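HENHOLM, September 6, 2019 — The Eichhorn Print Room has acquired 49 woodcuts and etchings by Nele Dreßler, including two trial proofs that have never been shown in public. The purchase was arranged with the artist's longtime printer, Kai Albers, who kept the sheets in his workshop.

The prints join a collection of 2437 works on paper. "These impressions show how Dreßler changed a block between printings," said Ilse Eichhorn, director. Curator Jiahui Ye will select 32 sheets for an exhibition opening next July.
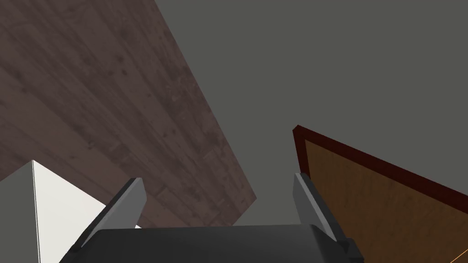

Can researchers see the prints before the exhibition opens?
Study visits are available by appointment — requests should be sent in writing to the registrar, Thulani Mthembu.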